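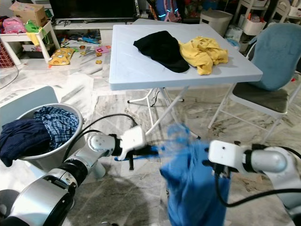 *Ukura open day, both arms on the blue thing.*

April 24, 2019

Back from Tretinville with sore feet and a free pen. Gonzalo Gallardo had been after me since the winter to come see the laundry robot, and I had run out of dentist appointments to hide behind. The bus let me off at the wrong end of Manríquez, so I walked the rest uphill and missed the welcome speech. No great loss.

They call the program Flukura, which sounds to me like something you'd take for a cough. I signed a sheet, got a sticker with my name spelled wrong, and was put at the back with some 40 other people, most of them taller than me.

I had expected a lab. They run it in a living room, with a TV, toys on the marble floor, backpacks behind the folding table and a bucket with a plaid shirt heaped in it. It could have been my sister's place on any school night. I felt right at home and slightly accused.

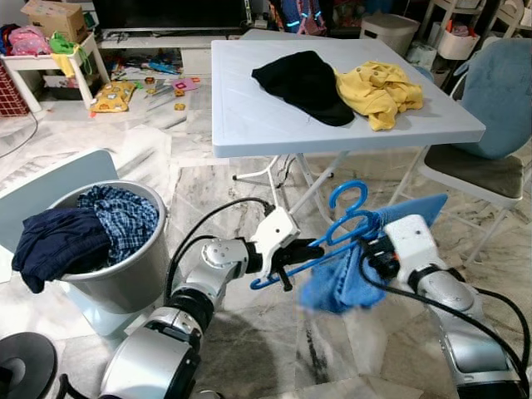 The hanger is the part Gonzalo is proud of. He talked us through it in the low voice people use for golf on television. One gripper has to keep hold of the hanger while the other minds its own end, and the cloth, being cloth, goes wherever it likes. I have had the same argument with a fitted sheet, and I have fingers.

A woman near me asked how long before it could do a whole family's wash. Gonzalo said the program had 144 garments on its list and that he would rather talk about hangers. She wrote that down. A boy of 8 or so wanted to know if it did socks. Gonzalo said socks were for June – he looked tired when he said it.

I kept looking at the black thing and the yellow thing on the table and wanting to fold them myself. Two hours on my feet watching laundry, and mine is still in the dryer from yesterday.

Coffee after, weak. Gonzalo walked me down to the right bus stop and asked what I really thought. I said I liked the cables. He seemed pleased, so I left it there. Must send him back his umbrella.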